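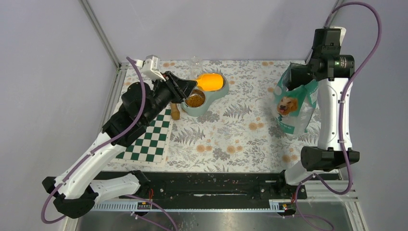

Scoop over the pet feeder, dog food bag open on the right.

Fikinside Readers and Writers, Jamport group
Minutes, 3/20/25, back room at the Tennant

Present: Slavica Dimitrov (chair), Hayley Birkett, Ruth Condori, Ravindran Devadiga, and me, Lorraine Kettle, typing as fast as I can. Apologies if I've put your words in the wrong mouth again, shout at me by email and I'll fix it.

1. Last minutes
Approved, with one correction. I wrote that Ravindran wanted the Gilov timeline "thrown out." He wanted it "thrown open," meaning anyone in the group could edit it. Sorry, Ravindran! Very different thing.

2. The Gilov rewatch
We finished season two, and wow, did we have opinions. Slavica asked us to keep it to the question on the agenda — does Gilov know the ferryman is his brother before the bridge fight, or does he only find out during it? Hayley says he knows from the lantern episode on and that's why he won't eat with him. Ruth says no way, he'd never have handed over the map. I'm with Ruth, but I did go quiet when Hayley brought up the scar, because I had forgotten all about the scar.

Ravindran thinks the writers hadn't decided themselves at that point and we're doing their job for them. Slavica put it to a vote, which went 4 to 1 for "he doesn't know." Hayley wants it noted that she is the 1 and that she is right. Noted.

Season three starts next time. Please watch the first 5 episodes and not the whole thing (you know who you are, and so does everyone who got spoiled about the harbor).

3. Anthology
We've got 39 pages in hand, counting Ruth's two-part story about the sister's wedding. I read it on the bus and missed my stop, so that should tell you something. Slavica would like it a bit shorter in the middle where they're all choosing fish. Ruth will look at it but isn't promising anything about the fish.

Hayley's piece is a what-if where the ferryman raises Gilov instead of the monks. It's lovely and sad, and it stops right before they get to the city. She asked whether to go on or leave it there. Long discussion. I said leave it, Ravindran said he'd feel cheated, and Slavica said it depends if the dog makes it. Hayley will write one more scene and then we'll see it both ways.

Deadline for final versions is the May meeting. Ravindran is doing layout and asks, again, that people not use the space bar to center their titles.

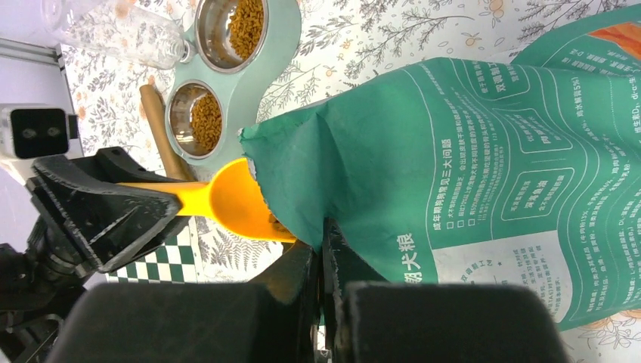
The scoop at the mouth of the bag, with a few pieces of kibble in it.

4. Tags on our Fikinside page
This one got a little warm. A reader left a comment on our page saying that three of our stories should've been marked as not following the show past season one. Hayley felt the summary made it plain enough. Ruth pointed out that plenty of people search by tag and never look at a summary, and that she's one of them. I said I only read summaries — so there we are.

Agreed: every story gets a tag for how far into the show it goes, plus one if it changes who lives or dies. Ruth will write up a short list of tags and send it out. Hayley will answer the reader nicely. I offered to do it but it was felt (by all of them, at once) that Hayley should.

5. Character pages
Ravindran has redone the page for the ferryman and it's so much better. The family section used to contradict itself twice in one paragraph. He's split "what we see in the show" from "what fans think," and he'd like to do the same for Gilov and the abbess. Everyone in favor. Slavica will take the abbess. She asked for help with the early life part, and I said I'd go back through the flashbacks and write down who calls her by which name, as it keeps changing.

We didn't settle how to spell the name of the island. Left over.

6. Anything else
Ruth has a spare copy of the art book if someone wants to borrow it. Gone to Hayley first, then me.

Slavica reminded us that the room has to be cleared by closing and the chairs go back along the wall, four to a stack.

Ravindran asked if we could do a movie night with something other than Gilov. Some mild horror at this. Put on the agenda for May.

To do before next time:
Ruth — tag list, fish
Hayley — extra scene, reply to reader
Ravindran — Gilov page, layout template
Slavica — abbess page, book the room
Lorraine — names in the flashbacks, send these minutes out

L.K.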